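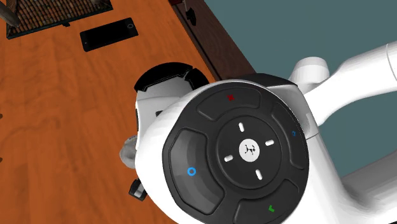
# kutden-labels

Label set for household and small-appliance controls, in Canadian English and French. Maintained as part of Jesura. The table holds 2000 rows, one per label, and covers wording only. Icons and colours are out of scope.

## Files

- `labels.csv` - main table, UTF-8, comma separated
- `rejects.csv` - 400 labels removed in review, with a reason code
- `NOTES.md` - spelling decisions

## Columns

| Name | Type | Notes |
|---|---|---|
| `id` | string | stable between releases |
| `en` | string | Canadian spelling |
| `fr` | string | may be empty |
| `group` | integer | 1 to 6, see `NOTES.md` |
| `source` | string | `lencho` or `kokex` |

## Sources

Lencho rows were typed from printed manuals. Kokex rows were exported from an older catalogue and still carry its capitalization. Where both sources gave the same label, the Lencho row was kept.

## Known problems

- Group 6 mixes timer and temperature labels.
- Two abbreviations for "minute" are in use. Do not merge them - some rows depend on the width.
- Accents were lost in part of the Kokex export. Affected rows have an empty `fr` field.

## Changes

Version 2, December 31, 2021: `group` changed from text to integer. Duplicate ids removed. The October build should not be used.

## Licence

CC BY 4.0. Cite the release number with the name of the set.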